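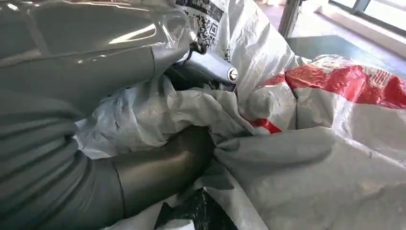
A demonstração e o intervalo

Fui na segunda-feira ao dia aberto da Plirkent, na nave onde a empresa ensaia células de triagem e manuseamento de embalagem flexível. O convite prometia "autonomia completa em material não estruturado". Escrevo sobre manutenção industrial há tempo suficiente para desconfiar do adjetivo, e a visita deu-me razões para desconfiar também do substantivo. Ainda assim, saí de lá com melhor opinião do setor do que a que levava, por motivos que a organização provavelmente não escolheria para o folheto.

O problema técnico é conhecido. Um saco de plástico não tem pose. Uma caixa tem seis graus de liberdade e um modelo CAD; um saco amarrotado tem tantas configurações quantas as dobras que se quiser contar, e a configuração muda no instante em que o dedo lhe toca. A película fina reflete a luz da janela, deixa passar parte dela e cola-se à película vizinha por carga eletrostática. Os sensores de profundidade de luz estruturada devolvem buracos onde há brilho e superfícies fantasma onde há transparência. Quem trabalha com sucção sabe que a ventosa precisa de uma zona lisa e que um vinco basta para perder o vácuo. Por isso a opção por dedos, que empurram e entram na dobra, parece-me correta. É mais lenta e exige controlo de força, mas falha de maneira mais previsível.

O monte que estava em ensaio era razoavelmente representativo: um saco branco semitranslúcido com etiqueta impressa, outro vermelho e branco, uma folha grande de plástico cinzento e plástico preto por baixo. O dedo cinzento-escuro do manipulador metia a ponta entre o branco e a folha cinzenta, que é precisamente onde a perceção costuma desistir. Cinzento sobre cinzento, contorno partido pelos vincos, oclusão pelo próprio braço. A câmara no punho resolve parte da oclusão e cria outra, uma vez que a ferramenta ocupa uma fração considerável do campo de visão no momento em que a informação mais falta faz.

A etiqueta merece um parágrafo. Um código bidimensional impresso em película deformável é um mau marcador para localização e um marcador aceitável para identificação, desde que alguém o estique. Vi apresentações noutras feiras em que o código era lido à primeira, sempre plano, sempre virado para cima. Num monte a sério, metade do símbolo está debaixo de outra coisa. A correção de erros recupera algum dano; não recupera um canto de deteção que ficou escondido. Perguntei se o sistema dependia da leitura para decidir onde pegar. Responderam-me que não, que a leitura era feita depois, numa segunda estação. É a resposta certa, e gostaria de a ter visto escrita no painel em vez de a obter por pergunta.

O painel, aliás, trazia um número em corpo grande: 1774 preensões registadas na semana de preparação. Não trazia o denominador. Uma preensão registada pode ser uma tentativa, um contacto, um levantamento ou uma deposição no destino, e entre a primeira e a última destas definições cabe toda a diferença entre um protótipo e um produto. Também não dizia quantas vezes o operador interveio. Na célula anexa, a equipa da Favell, que fornece a integração, tinha um quadro branco com categorias de falha escritas à mão: dupla preensão, escorregamento, saco rasgado, paragem por força. Fotografei-o mentalmente e achei-o a peça mais informativa do dia.

A minha tese é simples. As demonstrações públicas de robótica deviam ser obrigadas, por costume se não por norma, a mostrar o intervalo entre ciclos. O ciclo bem-sucedido ensina pouco. O que interessa a quem vai comprar, instalar ou manter é o tempo de recuperação: quanto demora o sistema a perceber que traz dois sacos em vez de um, o que faz com o segundo, se repete a mesma aproximação falhada ou muda de ponto, se chama alguém. Na sessão da manhã, com 16 visitantes junto à barreira, o guião previa 5 minutos de funcionamento seguido e depois perguntas. Cinco minutos de película amarrotada dão para ver uma dúzia de decisões, não dão para ver uma distribuição.

Argumenta-se que o público não tem paciência. Fiquei para a sessão das quatro da tarde, quando restava pouca gente, e o operador deixou a célula correr sem comentários. Houve uma paragem por força excessiva, um recuo do braço e uma nova aproximação por outro lado. Os que ainda lá estavam calaram-se e chegaram-se à frente. Foi o único momento do dia em que ouvi perguntas técnicas espontâneas: que limiar de força, que filtro, se o limiar era igual para todos os materiais. Era, por enquanto. Um limiar único para película fina e folha grossa é uma limitação séria, e foi admitida sem rodeios por quem tinha as mãos no comando. Na apresentação oficial não constava.

Há um segundo argumento, mais respeitável, que é o da concorrência. A Halliday, que compete no mesmo nicho, mostra vídeos acelerados e ninguém lhe exige outra coisa; quem expuser primeiro as suas falhas perde o concurso. Admito o risco no curto prazo. Mas os cadernos de encargos são escritos por pessoas que já tiveram de justificar uma linha parada, e essas pessoas leem uma tabela de falhas com mais atenção do que um vídeo. Um fornecedor que entregue 400 ciclos consecutivos sem cortes, com as intervenções assinaladas e o material descrito, dá ao cliente uma base para dimensionar pessoal e peças. Um fornecedor que entregue um vídeo dá-lhe uma base para negociar penalizações.

Falta ainda falar de desgaste, assunto ausente de todos os painéis. Um dedo que passa o turno a enfiar-se em dobras acumula pó, resíduo de tinta e fragmentos de película. O coeficiente de atrito desloca-se e a força de aperto calibrada em fevereiro deixa de ser a adequada meses depois. O cabo junto à articulação, que neste manipulador faz uma laçada para baixo, é outro ponto que eu inspecionaria cedo num ambiente com material solto e flexível. Perguntei pelo intervalo de substituição dos dedos e não havia dados. Compreende-se num ensaio. Não se compreenderia numa proposta comercial.

O software de planeamento, batizado Plollix, foi descrito como aprendendo "continuamente". Insisti no advérbio. O que existe é um novo treino periódico, fora de linha, com validação antes de cada atualização. Prefiro muito isto. Uma célula que altera o comportamento durante o turno é um pesadelo de validação de segurança, e qualquer responsável de fábrica o dirá com menos delicadeza. A empresa tem um procedimento prudente e anuncia-o como se fosse imprudente, por julgar que soa melhor.

Deixo três pedidos para o próximo dia aberto. Ponham o quadro branco da Favell à entrada. Definam preensão em letra do mesmo tamanho que o número. E deixem que um visitante acrescente um saco seu ao monte, amarrotado como vier do bolso, antes de a sessão começar.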